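Why Do Small Things Vanish, and What Can a Box Do About It?

Every house has a place where small things go to disappear. In some houses it's down the back of the couch. At our place in Skurnness it was my bed, which had swallowed 19 hair ties, a library card and, for one whole October, the cat's favourite bell. (The cat, Odo, has not forgiven anyone.)

Grown-ups call the cure "a catch-all". It's a fancy name for a box you put little things in. You can buy a catch-all for 40 dollars, in a colour called Oatmeal, or you can use a cardboard box, which costs nothing and holds exactly as much.
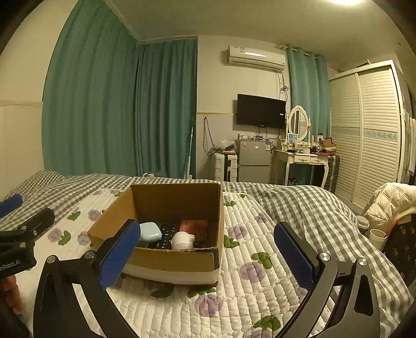
An open box with small things in it, parked on a flowery bedspread.

Why does a box work? Small things are terrible at staying put. A bottle on its side rolls. A flat packet slides under a blanket and stays there until you change the sheets. Soft beds make it worse, as every wrinkle is a little valley. A box has walls, and walls are very good at stopping things. They've had centuries of practice.

Cardboard is cleverer than it looks, too. Cut through a piece of the thick kind and you'll find a wavy sheet of paper glued between two flat ones. The waves are mostly air, so the box stays light, but they prop the flat sheets apart and make it stiff. My neighbour Unai Figueroa once stood on a banana box from the Fudcombe markets to prove this. He proved it for a moment.

If you're setting up a box of your own, pick a low one so you can see in without digging. Leave the top open. Stand flat things up against a side, and keep anything with buttons where nothing heavy will lean on it, unless you enjoy the telly changing channels by itself.
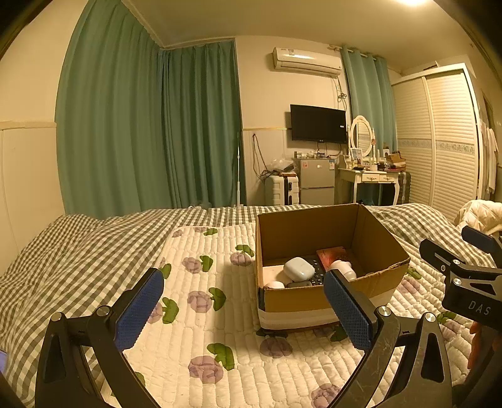
What if my box fills up?
Tip it out and put back only the things you've used lately. Everything else needs a proper home or the bin. Don't get a bigger box, as a bigger box just fills up with bigger rubbish.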